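About Grunton

G'day, and thanks for clicking through to the page that most people skip. I'm Jonas Pichler, I started Grunton, and I write most of what's on this site (if there's a typo, it's mine, please send it in).

We write house rules for robots that work in homes. That's the short version I give at barbecues. The longer version is that companies building domestic robots come to us before they put a machine in someone's kitchen or laundry, and we work out with them what it's allowed to do in there, how hard it may push, how close it may get to a person, when it has to stop and who gets told about it. Then we test the rules, find the daft ones and write them again.

I came to this sideways. I spent years in factory automation, mostly palletising cells, where safety is a fence and a light curtain and a very loud horn. You know where everyone is. Then a mate asked me to look over the safety file for a machine that was meant to unpack dishwashers, and I sat down with my trusty factory checklist and got about four lines in before it fell to bits. Where's the fence? Who's the trained operator, the bloke in his pyjamas? What counts as the work area when the dog sleeps in it? I wrote the maker a long grumpy email instead of a report and they rang back and asked if I'd do it properly. So I did, and that was the beginning of Grunton.

Zeeshan Kakakhel joined not long after. Zeeshan does simulation and test design, and is much more patient than I am. If you've had a report from us with tidy tables in it, those are Zeeshan's. The rambling bits in the introduction are mine. We're still a small mob and we like it that way, and whoever picks up the phone will be someone who works on the files.

How we work

Everything hangs off a document we call the Wisden. Yes, we're cricket tragics, and no, it has nothing to do with the almanack apart from being thick and argued over. It's our running book of household rules, and it has 246 entries at the moment. Each one gives the rule in a plain sentence, the test that goes with it, and the reasons we've changed our minds about it. We never delete the old wording. It gets struck through and stays on the page, with a name beside it, so you can see who thought what and have a go at them over lunch.

A rule only gets into the Wisden if it can fail. "The robot shall handle glassware carefully" is a lovely thought and it's useless, so out it goes. "The robot shall release its grip within 2 seconds of a stop command, unless it is holding something above counter height" is a rule. You can run it, you can get a yes or a no, and you can have a proper blue about the second half. (We did. What if it's holding the thing over a toddler? That entry has a lot of strikethrough.)

We also insist that rules are written for the room as people leave it. I can't stress this enough! Makers love to send us a spotless bench with one mug in the exact middle. Lovely mug, no use to us. We want the clutter, the reflections, the cup that's been shoved up the back, and we want the rule to hold up there.

The other thing we ask for is a record of every stop. Doesn't matter if it was a false alarm or somebody leaned on the button. If the machine stopped, it gets a line in the log with the reason, and a person reads it. We've learnt more from boring stops than from any of the dramatic ones.

Where rules get tried first

Zeeshan's simulated rooms are where a new rule gets its first run, long before anything with a motor gets involved. Hầu is our kitchen and laundry set, and each room in it is built to be awkward in some particular way. We look for the stuff that sets rules against each other. On the counter in this one you've got a glass kettle, partly filled with dark liquid, just to the right of the sink, and then a saucer near the front edge with a folded napkin touching its rim. So the liquids rule says treat the kettle as full and hot until you know better, the front-edge rule says mind that saucer, and the soft-items rule wants to know whether moving the napkin will drag the china along with it. Which one wins? We make the maker answer that in writing before we press go — and then we run it and see if their machine agrees with them.

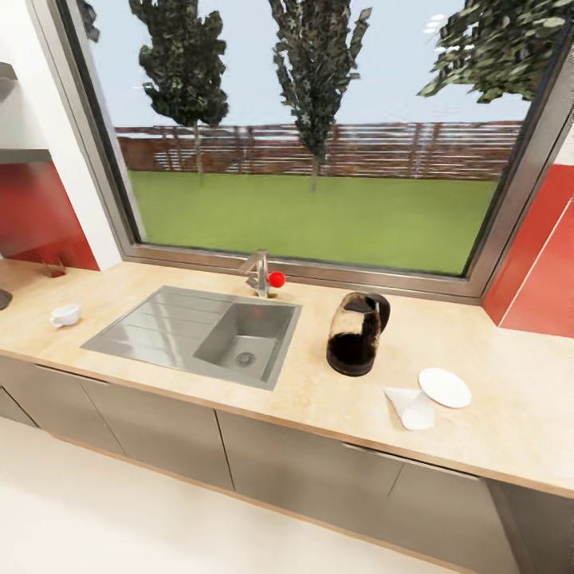
A full pass through Hầu is 799 runs. It starts on Tuesday afternoons, goes overnight, and I get in the next morning to find Zeeshan already on the second coffee with a list. After that come physical trials at our workshop in Dananport, which has a working kitchen, a laundry with a properly horrible step in it, and a bench where we sit and watch. One of us has a hand near the stop button for the whole trial. We swap over after 60 minutes, no heroics, and that's entry number one in the Wisden.

A simulated pass never counts as a pass with us. It gets you a booking in Dananport and that's all. We've had makers get cranky about that and I do understand, but I won't sign a file on renders alone.

What we don't do

We don't sell robots, take commissions on them or hold shares in the companies we review. We don't hand out badges or stickers for your packaging. What you get is a report with our names on it, and if you quote it we ask that you quote the bad bits too. We aren't a regulator either, so if you need legal sign-off we'll tell you early and you can spend your money on a lawyer.

Getting in touch

If you're building something for the home, send us your draft rules, however rough. Scribbles are fine — half the Wisden began on the back of a parts invoice. If you live with a household robot and it's done something that made you jump, we'd love to hear that as well, and we'll read it even if it's long and cross. The workshop shuts for a good chunk of December, so write before then if you're in a hurry, or give us till the cricket's over.

Cheers,
Jonas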